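Talks Walks Archive Newsletter Contact
Archive > Talks > Speaker notes > The Hesalach Cut

THE HESALACH CUT: a canal and who paid for it
Notes for the May talk. 45 min slot crossed out, now 40. Keep moving.

Start with the ditch behind the Kimilthorpe allotments. Ask who's walked past it. Most hands, I'd guess. Then: that was going to make the town rich.
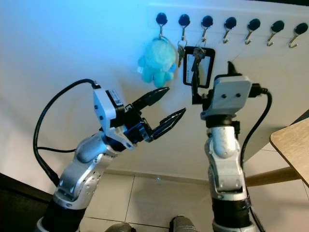
Đorđević
Local history tutor, Kimilthorpe

OPENING (quick)
Late Georgian. Canal fever, everyone with a bit of spare money putting it into water. Cliltthorpe has coal. Kimilthorpe has lime kilns and no coal. Road between them dreadful, carters charging what they like in winter. So a canal. Don't do the whole national story, got bogged down in it last time.

THE PETITION
567 names. Read out a few of the trades, not the names: maltster, saddler, widow, lime burner, schoolmaster. Point out how many signed with a mark. Also the same handwriting down most of the third sheet, make of that what you will. Pause for the laugh if there is one.

Counter petition from the millers. They wanted their water and they said so at length. Quote the line "our wheels shall stand idle as gateposts". Get it right this time, it's GATEposts.

THE ACT
Skim. Passed second go. First bill dropped, landowner on the Cliltthorpe side objected to the line crossing his park, so line moved east, and that puts it through the clay and the bog. Show on the old map. Trace with finger, SLOWLY, back row couldn't follow before.

Everything that goes wrong later goes wrong in that bog.

MONEY
Company raised £3088 in the first subscription. Explain it was nowhere near enough. People at the time knew it was nowhere near enough, the clerk's letters are quite frank. Shares bought by small people mostly. Shopkeepers, a chapel fund, the saddler off the petition again.
If asked what that is in todays money: don't. Say it depends how you work it out and move on.

DIGGING
Navvies camped on the common. Parish book complains about hens. Wages paid late, then in tickets for one shop, then trouble. Windows broken at the shop. Constable's account and the contractor's account don't agree on anything except that it rained.
The bank slipped twice in the bog section. Second slip took the lock-keeper's garden with it. He put in a claim for cabbages, itemised. Read the claim, it always goes down well.

OPENING DAY
Newspaper says a crowd of almost 3000. I don't beleive it, look at the size of the wharf. Paper's owner held shares. Band, cannon, a barge with flags, dinner at the inn. Barge went aground on the way back. Newspaper leaves that out, the innkeeper's daughter's diary has it. 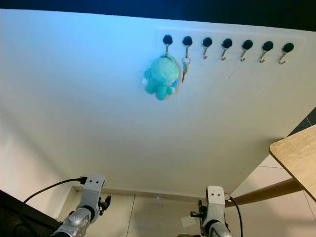
Why did the canal cross the bog when there was firmer ground to the west?
The western line ran through a private park and the owner fought it in the first bill. The company took the eastern line to get its Act, knowing the clay would be expensive to hold.

THE WORKING YEARS
Open 47 years in all. Not a failure to begin with, say this clearly, people like to hear it was a folly and it wasn't quite. Coal price in Kimilthorpe came down the first winter. Kilns took on men. Lime going back the other way so the boats weren't empty, good for the tolls.
But never paid off the bog. Dredging, puddling, dredging again. Dividend paid in some years, small. Toll books are the best source, in the county record office, water damaged at one end.

Boat families: mention school attendance. Children on the register for a week then gone then back. Master writes "boats" next to them and that's all.

RAILWAY
Short. You know how this goes. Railway company bought the Cut and let it silt. Had promised to maintain it. Letters of complaint from the lime works, polite, then not polite. Last boat was stone for the church tower repair.

WHAT'S LEFT
- the ditch (allotments)
- wharf wall at Cliltthorpe, behind the tyre place
- bridge with rope grooves, best thing on the whole line, muddy, wear boots
- Hesalach Lane, named after the Cut and not the other way round, someone always argues this

Check: is the lock chamber on private land now? Ring before the walk. Don't send people over that gate again.

END
Back to the allotments ditch. Then questions. Tea before questions if running over. Walk list on the table by the door, sign up there and put a phone number please, last time half had none.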